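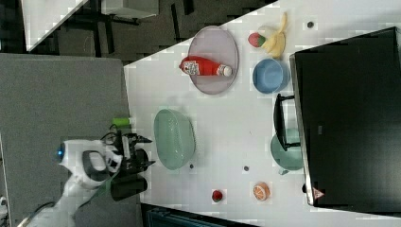
Ketchup on its side on the lavender plate, pale green basket in the middle of the table.

Home | Forums | Kitchen & Storage | New Posts | Search | Log In

Storing squeeze ketchup: upright, cap down or on its side?

flirkden_367
Bottle position in the photo is the one I want opinions on. Mine spends the day lying flat on a plate with a raised rim. The rim stops it from rolling and catches drips. The trouble is that air collects along the upper side, and the first squeeze spits. Has anyone compared the three positions?

Nermin Avcı
Cap down, if the cap is flat enough to stand on. The sauce is already at the outlet, so you get less air in the first squeeze. On its side you have a long, shallow air space running the length of the bottle. Tip it nozzle down for a minute before use and most of that clears.

arnov1972
Disagree on cap down. Ketchup separates, and the thin liquid can end up at the outlet. Upright, then shake with the cap closed. I have stored it that way since January and have no complaints.

Nermin Avcı
Shaking also mixes air into it. Knead the bottle instead.

kaplan_shelf
Separate point – that oval plate takes up a lot of table for one bottle. A narrow tray with a lip does the same job. I would put the bottle in the green basket, but a mesh surface is a poor choice under anything that drips. Dried ketchup in mesh needs a soak and a brush.

flirkden_367
Agreed on the basket, it stays for produce. The plate wipes clean in one pass.

Hülya Dağdelen
What size is the bottle? With a 200 ml one the position hardly matters, you finish it before it separates. With a 2000 ml refill I would decant into something smaller and keep the rest in the refrigerator.

arnov1972
Decanting adds another container to wash. Not worth it for one household.

Hülya Dağdelen
It is if the big one doesn't fit in the door. Mine is an Ovel with shallow shelves.

flirkden_367
Will try cap down in a straight-sided cup, with kneading, and keep the plate for meals. If liquid collects at the outlet I will go back to upright.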